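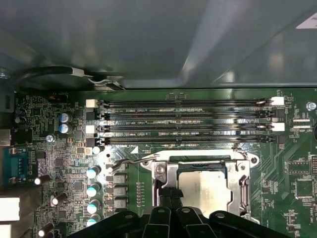 A memory slot, also called a DIMM slot or memory socket, is a long, narrow connector on a computer motherboard that holds a memory module and joins it to the rest of the machine. Most desktop boards have two or four of them, and server boards may have many more. They are usually set close to the processor, side by side, and the board often carries printed text to tell the installer which processor a group belongs to. On the green board shown, four black slots lie parallel, all of them empty, with the marking DIMM CPU1 printed in small white letters between them. The latches at the left ends are white on the first and third slots and black on the second and fourth, and the processor socket next to the group has its metal frame raised with a processor resting inside.

The letters DIMM stand for dual in-line memory module. The name belongs to the module, but in everyday use it is applied to the slot as well, and labels printed on motherboards follow the same habit.

Construction

The body of a slot is a molded plastic rail with a groove down the middle. Metal contacts line both sides of the groove. Each contact is a small spring that presses against a matching pad on the edge of the module. The lower ends of the contacts are soldered to the board, either through holes or directly onto pads on its surface.

A raised key interrupts the groove at a point away from the exact center. It matches a notch in the edge of the module. The key prevents a module from being put in backward, and its position differs from one generation of memory to the next, so that a DDR3 module will not seat in a DDR4 slot. A module that does not line up with the key should never be forced. The plastic can crack, and the contacts behind it can bend in ways that are hard to see.

At the ends of the rail are the latches, also called ejectors or retention clips. A latch turns on a small pivot. When it is pushed outward, its foot lifts the edge of the module out of the groove. When the module is pressed in, the latch swings upright and its tip enters a notch in the side of the module. Many boards have a moving latch at both ends. Others have one at a single end, with a fixed guide at the other, which is useful where a graphics card would block the lower latches.

Channels and colors

A processor talks to its memory over one or more channels. A channel is a separate path for data, and two channels used together can move twice as much at a time as one. Each channel may serve one slot or several. On a common desktop board with four slots and two channels, each channel has two slots.

Manufacturers use color to show how the slots should be filled. The color may be on the whole rail or only on the latches. There is no standard for it. On some boards, slots of one color are the ones to fill first. On others, a color marks all the slots of one channel, which gives the opposite advice. The manual is the only reliable guide, and a board without its manual should be checked against the maker's documents before memory is ordered.

Printed labels usually give a letter for the channel and a number for the slot, such as A1, A2, B1 and B2. On boards built for more than one processor, the label may also name the processor. This matters a good deal on such boards, as slots that belong to an empty processor socket normally do not work at all.

Order of filling

The order in which slots are filled is called the population order. For a single module, many desktop boards ask for the slot marked A2. For a pair, they ask for A2 and B2, leaving the slots nearest the processor empty. Server boards often ask for the first slot of each channel, and sometimes require that it be the one farthest from the processor.

Modules on the same channel share its speed. If two modules of different rated speeds are fitted, the machine normally runs both at the slower one. Modules of different sizes will often work together, but part of the memory may then run in single-channel mode. Registered and unbuffered modules cannot be mixed in one machine, and a board that takes one kind may refuse to start with the other.

Filling every slot has a cost. Each added module puts more electrical load on the channel, and some boards lower the memory speed when all of the slots are in use. Two large modules can for this reason be a better purchase than four small ones, even at a slightly higher price.

Fitting a module

The computer is shut down and unplugged, and the case is opened and laid on its side. The installer touches bare metal on the case or wears a grounding strap. Any cable lying over the slots is moved out of the way.

The latches are pushed outward. The module is held by its upper corners, turned so that its notch meets the key, and lowered into the end guides. It is then pressed straight down with a thumb at each end until the latches close. The force needed is greater than many people expect - on a new board it can make the board flex slightly. Some repairers prefer to fit the memory with the motherboard still on a bench for this reason.

A latch that has not closed fully is a sign that the module is not seated. The usual fault is that one end has gone home and the other has not. The module should be taken out and fitted again. Pushing the latch closed by hand does not always seat it.

To take a module out, the latches are opened one after the other or both at once, and the module is lifted straight up. Rocking it end to end is a common habit and a common cause of worn contacts.

Working near the processor socket

Memory and processor are often fitted during the same job. Many sockets hold the processor under a hinged metal frame, which is locked down by a bent wire lever. A small triangle printed or molded near one corner shows which way around the processor goes. While the frame is up, loose screws and other small parts should be kept away from the area. In sockets where the pins are in the board, a dropped screw can bend several of them, and the damage may show up later as a missing memory channel.

That link between the socket and the slots is easy to overlook. In most current designs the memory controller is inside the processor, so a bent pin or a speck of dirt under the processor can make a good slot appear dead. Uneven pressure from a cooler can do the same.

Faults and care

The most frequent complaint is a computer that turns on but shows nothing on the screen. Many boards report a memory fault by a pattern of beeps or by a small light near the slots. The ordinary test is to start the machine with one module in the recommended slot, then try the other modules there in turn, and only then to try the other slots. A fault that follows the module points to the module. A fault that stays with the slot points to the slot, the board or the processor socket.

Dust is the main enemy of an unused slot. It can be blown out with compressed air held upright and used in short bursts. Liquids should not be poured or sprayed into the groove, and metal tools should not be used inside it. The pads of the module itself may be wiped with a lint-free cloth and a little isopropyl alcohol, and left to dry.

Lorraine Clegg's bench guide for repair shops, Slots and Sockets, lists 1454 boards returned with memory complaints to the Hurell service center. In 339 of them the only fault was a module that had not been pressed in all the way. Another 31 had a broken latch. Clegg advises against replacing a board for a broken latch alone, as the contacts still grip the module, though she notes that a machine in that state should not be shipped with its memory in place.

Yvonne Blackburn, writing in the Nuttall training notes, takes a stricter view and recommends that a slot with a broken latch be left out of use if the board has others free.

Slot covers

Plastic blanks shaped like a memory module are sold for unused slots. In servers they guide air across the modules that are fitted, and some makers require them. In desktop machines they serve mainly to keep out dust. Blanks must be of the same generation as the slot, with the notch in the right place.

Related forms

Laptops and small desktop computers use a shorter module, the SO-DIMM, which is commonly slid in at an angle and folded down flat. Its slot has spring arms at the sides in place of end latches. Older computers used the SIMM, which had its contacts joined across both faces of the edge and was also tilted into position in most designs.

See also

Motherboard
Processor socket
Memory channel
SO-DIMM
Grounding strap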